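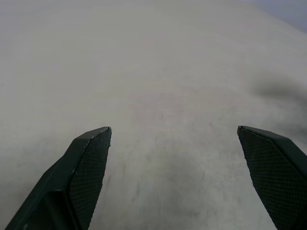 Search the gallery Enter keyword Go

Print this page | E-mail this page

Motor Handling, Floor Sessions

The Hilbridge group records examples of two-arm handling for Lusano, our learning system for small mechanical parts. This page covers the floor sessions, where the arms work low over bare concrete with no table, tray or fixture. The earlier pages cover bench work with connectors and brackets.

Each example is one attempt, driven by a person from start to finish. We save the arm positions, the gripper openings and the video from the wrist cameras. The operator says "start" and "end" out loud, and whoever is at the desk marks the times. Delali Addo and Renato Olivares did most of the driving in this set. Borislav Grgić ran the desk.

The count at the end of January was 3879 attempts recorded and 2338 kept. The rest were set aside for dropped video, a late start mark, or an operator who paused too long in the middle of a move. Failed grasps are kept if the recording is clean. Masaru Honda wants them in the training set and labels them by hand, which is slow going.

Open grippers over the floor

Every attempt begins with the grippers open and nothing between the fingers. Operators are asked to hold still for a moment before the first move so that the desk can check the camera feeds. We also keep short recordings of plain floor with no part in view. Early versions of Lusano would reach for stains and scuff marks on the concrete, and the plain floor clips brought that down.

The finger pads have a diamond texture that wears at the edges. Pascual Farías looks them over on Monday mornings and writes the pad condition in the session log. A fresh pad and a worn one give different slip on the same metal part, and we would like to be able to sort the attempts by that later.

Two arms, one motor

Brushless outrunner motors were picked for this set after bench trials with plain steel cylinders. A motor has a round can that can roll, a shiny surface that confuses the depth estimate, and open spokes in the cap with the copper windings showing behind them. It comes to rest on its side more often than on its end, and then the cap faces off at an angle.

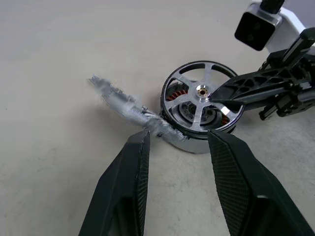
One arm approaches from low down while the other comes in over the cap. The operators agree before each attempt which arm will take the part and which will steady it. Renato prefers to bring the steadying finger close to the hub. Delali goes for the rim. Both styles are in the set, and the log says who was driving.

We record in batches of some 200 attempts, then stop and run the learner on what we have. If it does badly on one starting position, the next batch has more of that position – tilted motors have needed the most extra so far. Placement is done by hand from a printed sheet that Borislav makes up beforehand.

Notes on the recordings

Wrist video is stored at full rate for the whole attempt. Fast moves smear in the wrist views, and we leave those stretches in. The learner will get the same kind of video when it is running the arms by itself.

Attempts shorter than 5 seconds are flagged for a second look. Most are false starts, but a few are good quick grasps and go back in.

Floor sessions continue through the spring with the same motors. Requests for the session log or the label sheet go to Masaru at the Hilbridge desk. Please give the batch number with your request.

Print this page | E-mail this page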